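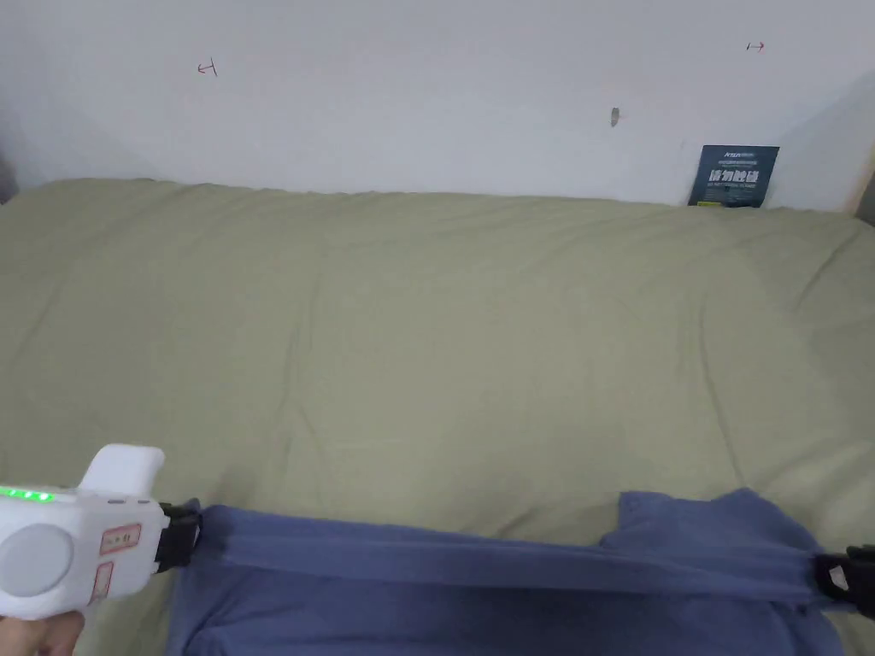 Última atualização: julho

Análise: router Samton Skisis 2, dois meses de uso com fibra

O Skisis 2 é o router de gama média da Samton e custa 165 euros. Vende-se sozinho ou em conjunto de duas unidades, para quem quer fazer rede mesh. Comprei o conjunto porque o router que a operadora instalou, um Demchenko sem grande reputação, deixava o quarto do fundo praticamente sem sinal. A casa tem um piso só, paredes de tijolo e a entrada da fibra no extremo oposto ao quarto.

Instalação

A primeira dificuldade não é culpa da Samton. O equipamento da operadora faz de ONT e de router ao mesmo tempo, e para usar outro router é preciso pedir o modo bridge. No meu caso, o pedido foi feito por telefone numa terça-feira e ficou ativo ao fim da tarde. Perde-se o telefone fixo até se configurar a VLAN de voz, e o Skisis 2 só permite fazê-lo na interface web. A aplicação não mostra essa opção.

A aplicação pede a criação de uma conta logo no primeiro ecrã. Dá para contornar entrando pelo browser no endereço local, mas o manual não o menciona. Quem usa IPTV deve contar com mais meia hora de configuração, pois o IGMP snooping vem desligado e a imagem da box para ao fim de poucos segundos enquanto não for ativado.

A segunda unidade emparelhou à primeira tentativa. Liga-se à corrente, carrega-se no botão traseiro e espera-se que a luz fique fixa.

Desempenho

Tenho um contrato de 300 Mbps simétricos. Por cabo, o router entrega a velocidade contratada sem oscilações. Por Wi-Fi, na sala, a poucos metros da unidade principal, o resultado é o mesmo na banda de 5 GHz. No quarto do fundo, ligado à segunda unidade sem cabo entre as duas, medi 52 Mbps. Chega para ver televisão e fazer videochamadas. Para descarregar ficheiros grandes nota-se a diferença.

Com um cabo de rede entre as duas unidades, o quarto passa a receber o débito completo. Quem tiver tomadas de rede nas divisões deve usá-las e poupa-se a muitas experiências com a posição dos aparelhos.

A passagem de uma unidade para a outra funciona bem no telemóvel. No portátil, que já tem uns anos, a ligação fica por vezes agarrada à unidade mais distante e é preciso desligar e voltar a ligar o Wi-Fi. Experimentei baixar a potência de emissão da unidade principal e melhorou um pouco.

Interface e atualizações

A interface web é lenta a abrir, mas está completa: reencaminhamento de portas, DNS próprio, rede de convidados, horários por dispositivo. O português é de tradução automática em alguns menus. "Ponte" aparece escrito de duas maneiras diferentes na mesma página.

Recebi uma atualização de firmware durante este período. Apagou as reservas de endereços IP que eu tinha definido. Escrevi ao apoio técnico e respondeu-me Chia-hao Chow, em inglês, a confirmar que o problema era conhecido e a sugerir exportar a configuração antes de cada atualização. A resposta foi rápida e clara. Preferia que o aviso estivesse na página de downloads.

O que falta

Cada unidade tem só duas portas LAN. Com a box e uma consola ficam ocupadas, e tive de acrescentar um switch. Não há porta USB, por isso não serve para partilhar um disco. O controlo parental avançado exige uma subscrição depois do período de oferta, embora os horários básicos continuem disponíveis sem pagar.

O transformador é grande e tapa a tomada do lado numa extensão normal.

Comparação

Antes de comprar, tive emprestado durante uns dias o Warnulia de gama equivalente. Tem mais portas e uma aplicação melhor, mas não aceita VLAN de voz e isso, com a minha operadora, deixava-me sem telefone fixo. Para quem não usa fixo, é uma alternativa a considerar.

Vale a pena?

Para ligações até à velocidade que tenho contratada, sim, sobretudo se houver maneira de ligar as duas unidades por cabo. Quem vive num apartamento pequeno fica bem servido com uma só. Com contratos de 1 Gbps eu esperaria pelo modelo seguinte ou subiria de gama. Fiquei com o conjunto e devolvi o Warnulia ao dono.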